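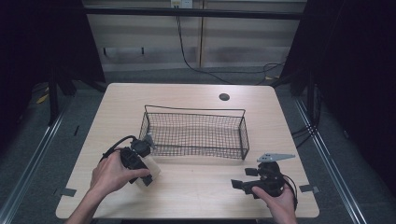

Reviews > Teleoperation > Handheld grippers

Gudberg Zimik hand-held gripper pair

The Zimik is sold as a matched pair, one gripper per hand, each with its own cable out of the back of the body. Gudberg lists the set at $3000. We ran it for 15 sessions on tabletop pick-and-place, mostly light containers into a shallow wire basket.

Each unit weighs 587 grams without the cable. That is acceptable for short work, but forearm fatigue set in after about 40 minutes. The handle is a good size and the thumb has a natural place to rest on top. Jaw travel is smooth, with slight play at full opening.

Cable routing is the weak point. The left cable tends to ride over the back of the hand - a wrist clip would fix this and none is supplied. Thin wire mesh also catches the finger tips on a low approach, so come in from above.

Setup took 13 minutes on a Thursday morning, including calibration. The manual skips left and right pairing order; start with the left.

Recommended for bench work at this price. Less so for long shifts.

Related
Fu wrist mount, second look
Stullosgate cable kit
Choosing a work table for two-arm tasks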